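Tips > Laundry > Folding, Rolling and Tying

Rolling shirts, and the string that holds them

I came to rolling late and under protest. For years I folded everything into squares, stacked the squares in a drawer, and then destroyed the stack every morning to get at the one shirt on the bottom. Ese Aliyu, who taught me to roll, watched me do this once while staying with us and didn't say a word, which I found rude.

So these are the things I've learned since. None of them will change your life. They may change your drawer.

Start with a bare table at hip height. A bed is too soft and you will end up kneeling on the sleeves. The floor is fine if you are under thirty. Wipe the table first, and check it for jam if you live with anyone who eats jam.

Get your ties ready before you touch any cloth. I keep a jar of cord cut to length, thin stuff, the light brown kind that comes on a ball and lasts until you die. Eighteen inches does a T-shirt, two feet does a sweatshirt. Rubber bands work too, but they perish in the drawer and leave a mark like a slug has been by.

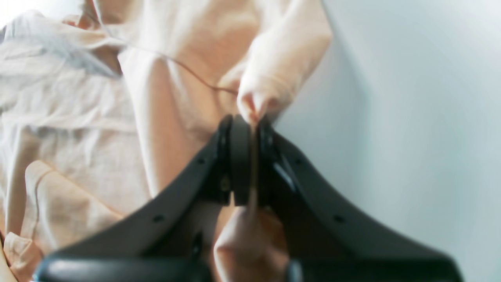 Pinch the cord near its end and not in the middle, and keep the pinch while you wrap with the other hand. Twice around, then a bow. Please, a bow. I used square knots the whole first winter and spent most of it picking at my own pajamas with a fork.

If the cord frays, a dab of white glue on the cut end sorts it out. Let it dry overnight on waxed paper. Tape works for a week and then you have a drawer full of little bits of tape.

Now the cloth. Lay the thing out flat, sleeves folded in, and smooth it from the center with the side of your hand. Ten seconds is plenty. Anyone who irons a T-shirt before rolling it has either too much time or a guest coming, and the guest won't be looking in there.

Turn the bottom edge up by two inches and start from there. The first turn decides everything. If it's slack, the whole roll will be slack, and you'll get a soft sort of burrito that unrolls itself in the night. Pull the edge out sideways from both ends as you make that turn, so it goes tight like a rope. With a long garment you may want a second pair of hands, one person to an end.
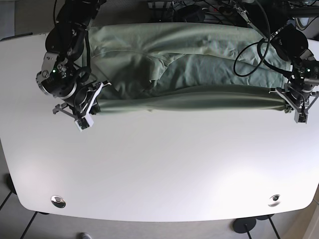 Keep the pull even. If one end gets ahead of the other you'll have a cone, and cones don't stack with anything except other cones. When that happens, let go and start over. It takes less time than arguing with it, and I speak as someone who has argued with it.

Thin cotton takes a hard twist well and comes out with creases that drop in an hour on a hanger. Linen does not. Linen remembers. Roll it loosely over a hand towel or just hang it up and leave it in peace. Wool gets rolled with no twist at all – it stretches, and then you own a dress.

A few odds and ends:

Roll dark things inside out if your drawer sheds lint. Mine does, from where I couldn't say.

Stand the rolls on end, bow side up, so you can see every one. A Landik drawer divider is what I use, the cardboard one. The plastic one squeaks.

Never roll anything that is even slightly damp. I left a tea towel rolled in a suitcase through most of August and had to open a window to deal with it.

For a suitcase, put the fat rolls along the hinge side and poke the socks into the gaps. Oluwatosin Ekwueme wrote in to say she can get 50 rolls into a carry-on this way. I got to nineteen and sat on it.

Save the cords as you untie them. There's a hook inside my closet door for them, and by the end of the month it looks like a small horse has been caught on it.

Next time: fitted sheets, if I can face them.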